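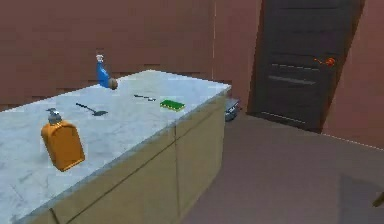
Telier Kitchens: Frequently Asked Questions

How long does a new kitchen take?
Fitting usually takes two weeks once the old units are out. Stone worktops are measured after the base cabinets are in, so there is a gap before the tops go on. Your sink will be out of use during that gap.

Do you charge for a first visit?
No. A designer comes to your home, measures up and talks through what you need. Detailed drawings cost £93, and we take this off the final bill if you order.

Can I keep my own appliances?
Yes. Please send us the make and model numbers before the drawings are done. We need the full height, width and depth, including handles and hinges. Freestanding fridges also need an air gap, and the maker's booklet will tell you how much.

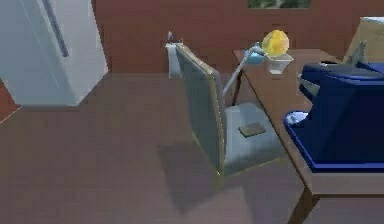
Tall white fridge with a long dark handle, on a brown wooden floor.

Which door ranges do you sell?
There are three. Olia is a flat door with a matt finish. Kazemi has a narrow frame around the edge. Nimer is our painted range and can be ordered in any colour on our chart. Sample doors can be borrowed for a week against a deposit of £25.

Can you fit a kitchen over an existing floor?
In most cases, yes. The floor has to be sound and close to level. If you are having a new wooden floor laid, let the boards sit in the room first for as long as the supplier says. We can fit before or after the floor goes down, but we need to know which, as it changes the plinth height.

How do I clean the worktop?
Use warm water, a little washing-up liquid and a soft cloth. Do not use bleach, vinegar or lemon on marble. Wipe up wine, coffee and oil straight away.

Is delivery included?
Delivery is free within 25 miles of the showroom. Beyond that we quote by postcode.

What if something arrives damaged?
Tell us within 2 working days and keep the packaging. Marlies Mayrhofer looks after replacements. Quote your order number and send a photo of the label on the box if you can.

Can I change my order?
You can change colours and handles until the order goes to the workshop. After that, cabinets are cut to size and cannot be returned. Extra handles can be added at any time.

Are you open all year?
The showroom closes for stocktaking for one week in February. Orders already booked in are not affected.

Page last updated 13 September 2025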